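Surgical Robotics Users Forum
Board: Faults and Safety Notices
Thread: Needle driver jaw opened without command, Stalurness training suite

R_Pennington
Saturday, October 12, 2024
I wish to report a fault on the Urquijo console in our training suite. While a trainee was suturing, the jaw of the needle driver opened without a command from either hand control. The log shows error 169. The instrument was on use 7 of a permitted 30. The session was stopped and the arm has been locked out pending inspection.

hillum_biomed
Error 169 on our units has always meant cable tension. Please check the wrist before anything else. We withdrew 9 drivers for the same reason.

P. Pētersons
I must disagree. A slack cable gives a weak grip, and the original post describes a full opening. I would examine the hand control sensor and keep the console out of service as well – locking out one arm is insufficient.

R_Pennington
The console has now been withdrawn. For reference, I attach a view of the suturing task.

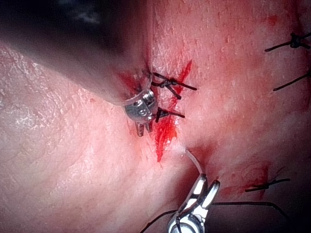 Grasper at the wound edge, needle held in the driver, tied black sutures along the closure.

hillum_biomed
Thank you. My position is unchanged, although I accept that both parts should be tested. Does the driver hold a needle with the console in standby?

R_Pennington
That test has not been done. The driver goes to Gramcombe for inspection on Monday, and I have asked that the hand control be included.

P. Pētersons
Please request the raw sensor log also. The summary report omits it.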